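Comparing hand-held grippers at Condeddale: an interview with Raelene Maihi

Jun 12, 2019

The handling laboratory at Condeddale has completed the first part of its comparison of hand-held grippers. The work was carried out with Halliday, which made both designs under review, and with Prunport, a distribution business that wishes to know which kinds of goods can sensibly be handled by machine. Raelene Maihi leads the comparison. She was interviewed for the staff and partners' bulletin by Dorothy Blackburn of the communications office.

Ms Maihi began by setting out the limits of the exercise. The laboratory was asked to compare two sets of fingers, one short and stiff, the other longer and with more give at the tip. Both fit the same hand-held body, and an operator works with one body in each hand. The question put to the team was which set should be carried forward to the arms next year.

"We were not asked which gripper is best," she said. "I should have declined that question. We were asked which one an ordinary operator can use for a full session on soft and awkward goods without the quality of the work falling away. That can be answered, and I think we have gone a good part of the way."

In all, 252 sessions were recorded between the two sets, using 10 operators. Each operator worked with both, and the order was changed from one person to the next so that neither design had the benefit of practice. The sessions produced 2,175 separate attempts at picking up, turning or placing an item. Ms Maihi was asked whether that was enough.

"For the stiff goods, yes. For the soft goods I would like more. A box is the same box every time you put it down. Cloth is different each time, and you need a good many attempts before you can say that the fingers made the difference and the fold of the cloth did not."

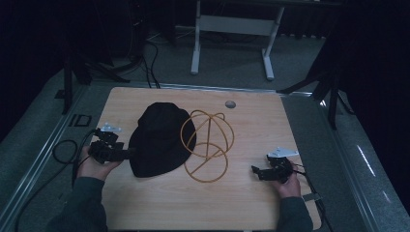

The choice of test goods took up much of the early discussion with Prunport. The company had proposed a list drawn from its own returns, most of it clothing in sealed bags. Ms Maihi accepted part of the list and asked for the rest to be made harder. Hats were added at her request, and she remains pleased with the decision. "A soft bucket hat gives you nothing firm to push against," she said. "The brim flops and the crown folds where it likes. Put an open wire hat frame next to it, nearly touching, and you have two opposite problems on one table. One gripper must take hold of cloth, and the other must find a thin rod with a great deal of empty space on either side of it." The longer fingers did better on the cloth, where operators could slide the tip under an edge. On the wire frame the result went the other way. The give at the tip allowed a rod to roll, and several operators reported that they had begun to squeeze harder than they needed to.

Asked whether this meant that two designs would have to be kept, Ms Maihi was cautious. Halliday has offered a middle version, with the longer finger and a stiffer pad, and it is expected later in June. She would prefer to test that version before giving any advice.

"It may turn out to be worse at both jobs," she said. "That does happen with a compromise. But it costs us very little to find out, and the table is already set up."

The interview then turned to weight and cabling, on which the operators had a good deal to say. The present body is wired. Ms Maihi explained that a wireless body had been tried in the spring and put aside after recordings from the left and right hands were found to drift apart over a long session. The wired body keeps the two in step, and she considers that this outweighs the nuisance.

"People do complain about the cable, and they are right to," she said. "It pulls at the wrist if it is left to hang. We now ask operators to leave some slack on the floor before they start, and the complaints have dropped. I would still like a lighter cable. I have said so to Halliday more than once — they are probably tired of hearing it."

The cameras gave less trouble than had been feared. The team compared a fixed overhead position with one at head height and kept the second, which showed the fingertips more often when an operator leaned over the work. Recordings are checked in Gramico, the laboratory's own review software, where each attempt is marked as complete, partial or failed. Two members of staff mark every recording separately. Where they disagree, Ms Maihi looks at it herself. She put the disagreements at roughly 4 per cent, nearly all of them concerning cloth.

"The difficulty is in saying what counts as a good placement," she said. "If a hat is put down with its brim turned under, has it been placed? Prunport would say no. My colleagues were divided. We settled on Prunport's view, as they are the ones who would have to send it out."

Ms Maihi was asked finally what she would do differently. She replied that she would have given the operators longer to get used to each set before recording began. The first few attempts of almost every session were poorer than the rest, whichever fingers were fitted, and she now thinks they should be left out of the comparison. The figures are being worked through again on that basis.

The second part of the comparison will begin when the middle version has been delivered and checked. Staff who wish to take part as operators should write to Ms Maihi at the handling laboratory, stating whether they are left- or right-handed.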